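Stokumen Members Teach Shop-Built Arm to Handle Desktop Processors

Posted May 6, 2026

A small group at the Stokumen shared workshop is building a robot arm setup that can take a processor out of an old desktop computer and put one back in. The project is called Firar, and it has been running in the back half of the workshop since September.

The arm was bought used. The group has put its time into the gripper, the mounts and the control software. Kolbrún Laxdal, who leads the build, said they picked the processor because it is small, flat and easy to ruin.

"A hard drive you can grab almost any way you like," Laxdal said. "With a chip you have to come in at the right angle and hold it by the edges, and there is a lot of stuff in the way."
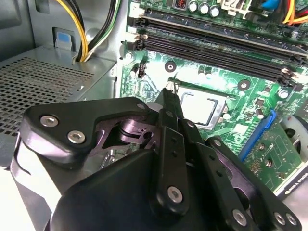

Much of the spring went into the approach path. A desktop case leaves little room between the power supply and the memory slots, and the first gripper fingers were too wide. Savvas Drakos redrew them twice and now keeps the drawings in a shared folder so any member can cut or print a spare set.

The practice computers came from Menon, a local office supplier that was clearing out its storage room. It gave the workshop 17 desktops. Some still start up and some do not, and the group uses both kinds.

Grigoris Galanis wrote most of the control software. Each run is recorded by a small camera at the gripper, and he goes through the recordings at home to see where the fingers drifted. The group had logged 76 full runs by the end of last week. A full run means the arm has picked up a chip, carried it and set it down without a person stepping in. Galanis said the slow part is lining up with the socket — the carrying has been dependable for a while.

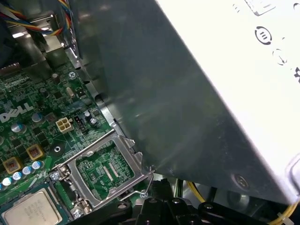
Does the arm open the socket by itself?
For now a member lifts the lever and the metal frame by hand before the run starts. Galanis wants the arm to do that step later, but the lever is under spring pressure and he would like a force sensor on the wrist first.

The group is also working on a fixture to hold parts outside the computer. Kosmas Christodoulou has been in charge of the printed pieces, and he said the hard part was getting a shape that holds things steady and still leaves space for the fingers. He prints at night when the machines are free. Earlier versions are in a bin by the door, and members are welcome to take them for other projects.

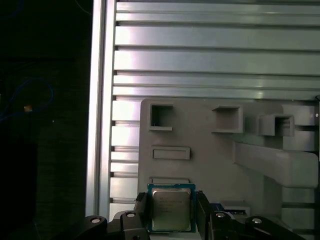
A processor held upright in the gripper, with the light-gray 3D-printed panel behind it.

Costs so far come to 4,000 euros, with the arm taking up the largest share. Part of that was covered by Dretar, a machine shop down the street that also let the group use its mill for the gripper plates. The rest came out of workshop dues and a parts sale.

Achilleas Kyriakidis, who handles scheduling at Stokumen, said Firar has the back bench on weekday evenings and that other members can sit in. New people usually start by swapping chips by hand, so they know what a good seat feels like before they run the arm.
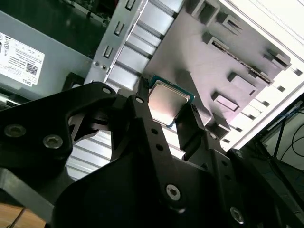

The next goal is to have the arm work on two different case layouts without a new set of taught positions for each one. Laxdal said the group would also like to try memory modules, which need a firm push at both ends and will probably call for another set of fingers.

The software and the finger drawings will be posted on the workshop's site once Galanis has finished the setup notes. Members who want to join an evening session can sign up on the sheet at the front desk.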